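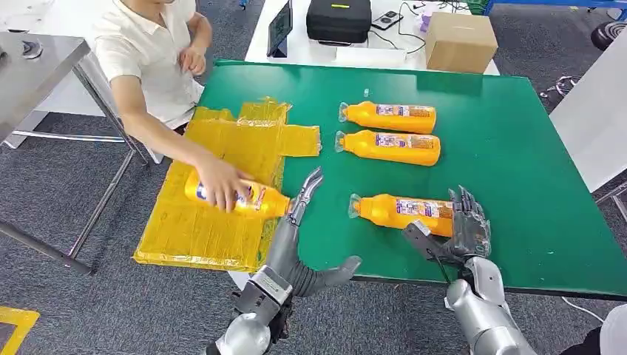 Shared bench: one person and a two-handed robot working with orange bottles

Reach-in during shared bench work: is stopping the arms enough?

Asked by Ikhsan Siregar

We run a two-armed robot with multi-fingered hands at a packing bench in Gamden. An operator sits across the table and sometimes handles bottles within reach of the robot's hands. Our draft rule says the arms must stop whenever a person's hand comes within 50 mm of either robot hand. Vasura, who audit us, say a distance alone is no good. What should the rule contain?

Answer 1 (accepted)

Vasura are right. A separation figure means nothing without the speed it was worked out for. Start with ISO/TS 15066 and your own risk assessment, then write down:

Maximum hand and arm speed while a person is seated at the bench.
Measured stopping distance at that speed, with the heaviest item held. Take the worst of 3 runs per arm.
What the fingers do on a stop. Holding grip is usually right for a bottle, but a trapped finger needs a release that works without power to the arm.
Who may restart, and from where. The restart button must be out of reach of the seated person.

50 mm is very small. Add the reach of the person's fingers and the sensor delay and you will probably find it is used up before the arm begins to slow. Force limits need checking at the fingertips as well as the forearm — a thin finger gives a much higher pressure for the same force.

Herman Santoso

Answer 2

We tape a line down the middle of the table and tell people to stay on their side. No problems since May.

Comment on answer 2, Herman Santoso: A line is a reminder and can't be counted as a safeguard. Keep it, but don't list it as one.

Answer 3

Check the arm manual too, ours had a table of stopping times in the back.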